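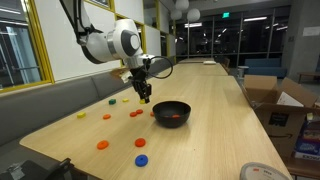 Jannik Hegyi

Projektbericht: Sortieren flacher Kleinteile mit gelernten Greifstrategien

Im Projekt Zotus wurde untersucht, ob eine aus Vorführungen gelernte Steuerung flache Scheiben zuverlässig vom Tisch aufnehmen und in eine Schale legen kann. Verglichen wurden 2 Varianten: eine, die nur das Kamerabild verarbeitet, und eine, die zusätzlich die Gelenkstellungen des Arms erhält.

Aufbau

Der Arm mit Zweifingergreifer arbeitet von oben über einem langen hellen Holztisch. Auf der Fläche liegen orange Scheiben, eine kleine gelbe Scheibe, Ringe in Orange und Blau sowie einzelne Klötze in Grün und Gelb. Ziel ist die schwarze Schale, in der auf dem Bild schon eine orange Scheibe liegt. Die Klötze gehören nicht zur Aufgabe und dienen als Ablenkung. Vor jedem Durchgang wurden die Teile von Hand neu verteilt.

Datenaufnahme

Insgesamt wurden 1000 Vorführungen per Fernsteuerung aufgezeichnet. Davon mussten 14 verworfen werden, weil die Zeitstempel von Kamera und Arm nicht zusammenpassten. Die Aufnahmen entstanden im Oktober im Gemeinschaftsraum, meist am Abend. Das Licht wechselte dabei stark, was wir zunächst als Störung ansahen und später beibehalten haben.

Ergebnis

Die Variante mit Gelenkstellungen legte in 83 Prozent der Testdurchgänge die gewählte Scheibe in die Schale. Die reine Bildvariante lag deutlich darunter. Ihr häufigster Fehler war eine falsche Greifhöhe: Die Finger schlossen knapp über der Scheibe oder setzten auf der Tischplatte auf. Bei Scheiben direkt am Schalenrand scheiterten beide Varianten oft, da der Greifer dort nur aus einer Richtung zufassen kann. Ringe wurden meist am Rand gegriffen und kippten beim Anheben.

Offene Punkte

Die Kraft beim Schließen wurde nicht gemessen. Ein Kontaktsensor an den Fingern würde vermutlich einen Teil der Höhenfehler abfangen, ließ sich aber in der Projektzeit nicht mehr einbauen. Ebenfalls nicht getestet sind gestapelte Scheiben und andere Schalenformen. Das Skript zum Abgleich der Zeitstempel liegt im Projektordner unter Bunis.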